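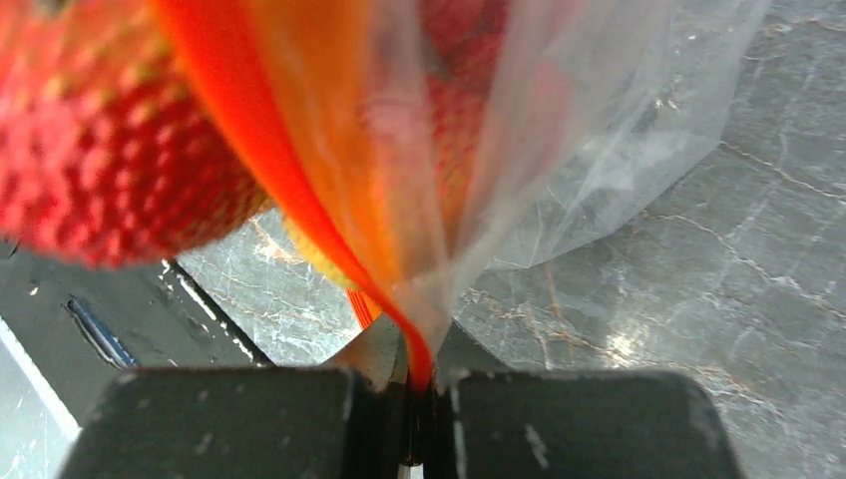 31. Dez. 2025

Letzter Arbeitstag an den Mustern für Stalura. Variante C noch einmal neu gerillt, weil die Lasche beim Einstecken gegen die Seitenwand drückte. Rilltiefe etwas zurückgenommen, Nutbreite unverändert. Die Lasche läuft jetzt frei, steht aber nach dem Schließen minimal vor. Für eine Stülpschachtel wäre das egal, beim Einsteckboden stört es im Stapel.

Stapelversuch mit 20 Schachteln, gefüllt mit Sandbeuteln, auf der Platte am Fenster. Nach 60 Minuten keine sichtbare Ausbauchung an den unteren Lagen. Bei 5 Exemplaren ist die Klebenaht am oberen Ende leicht offen. Alle stammen aus demselben Bogen, vermutlich Leimauftrag zu knapp. Nahtbreite prüfen, bevor ich am Zuschnitt etwas ändere.

Das Furnival-Programm rechnet die Materialzugabe an der Innenlasche weiterhin falsch, sobald die Faserrichtung gedreht wird. Innenmaß in der Länge soll 156 mm sein, der Plotter liefert weniger. Korrekturwert vorläufig von Hand eingetragen und auf dem Musterblatt vermerkt. Meldung an den Hersteller liegt seit April unbeantwortet.

Lestthorpe hat den Karton in der schwereren Grammatur zugesagt, Liefertermin offen. Bis dahin Rest der alten Charge verwenden. Die Bögen lagen zu nah an der Heizung und wellen quer zur Faser. Umgelagert, mit Brett beschwert.

Für Stultodley fehlt noch die Stanzkontur mit Aufreißfaden. Perforation zuerst kurz, dann lang testen, beide Male mit derselben Klinge.

Klinge am Plotter gewechselt, Unterlage gewendet. Verbrauchsliste nachgetragen. Abends nichts mehr gezeichnet.

2 Kommentare · 7 Mal geteilt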